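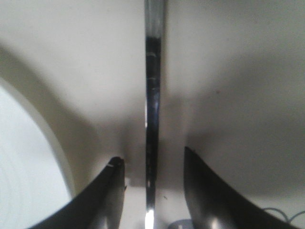

I spent most of Sunday rewriting our rules for handling cutlery, and I had a great time doing it. I know how that sounds! But a good rule sheet is one of my favorite things in this line of work, and ours had grown to six pages of stuff people had muttered once and somebody typed up.

The old one came from the Peveck days. It said things like "grasp securely" and "avoid the dishware." Fine, but how securely, and avoid it by how much? Zsolt Bárány went through our log and found 196 drops and bumps in 1,208 table-setting runs, and when he sorted them, most went back to a line in the sheet that two people could read two ways. So we cut it down to 2 pages, and every line has to be something you can check from the wrist camera or from the side one.

My favorite is the approach rule. Fingers stay open until the handle sits between both tips, and only then do you close. You'd think it goes without saying (I did), but the old sheet let you start closing on the way in, to save time. On a thin polished handle that's asking for a nudge, and a nudged spoon rolls.

Then there's clearance. Once you have hold of the handle, you should be able to see a strip of tray between the metal and the nearest dish, all the way down the view. If the strip disappears, stop and re-plan. 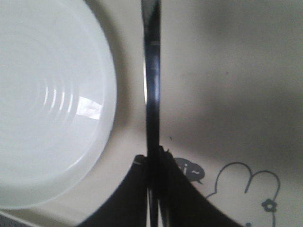 *Fingers closed on the handle, rim of the bowl off to the left.*

We argued a lot over shiny things. Stainless steel throws back whatever is near it, and glazed dishes do the same, so "find the edge" can mean a real edge or a bright streak. Zsolt wanted a ban on overhead light. I wanted to keep ordinary kitchen light and make the rule "confirm the handle from two views before closing." We went with mine, and he has been very gracious about it, mostly.

The printed tray stays too. Gumeck's checklist calls for plain backgrounds, and I understand why, but people own trays with cartoons on them! A rule that only holds on blank surfaces isn't much use to me.

The last part covers the layout: fork, chopsticks, spoon, left to right, to the right of the plate. Parallel to one another, a slant is fine, business ends toward the front edge. Mugs go behind the tray. The whole arrangement gets checked against the side camera.
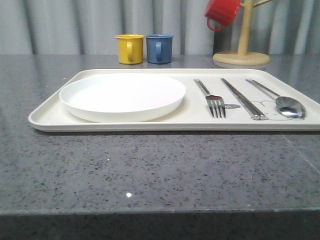
## Still open

- Chopsticks: one grasp for the pair, or one each? The sheet says pair for now. Bakos does one each and swears by it.
- How far a utensil may turn in the fingers before it counts as a slip. I'd like an angle, Zsolt would like a yes or no.
- Whether the Uten folks can use the same sheet with their wider fingers. I'm sending it over and hoping for lots of red ink.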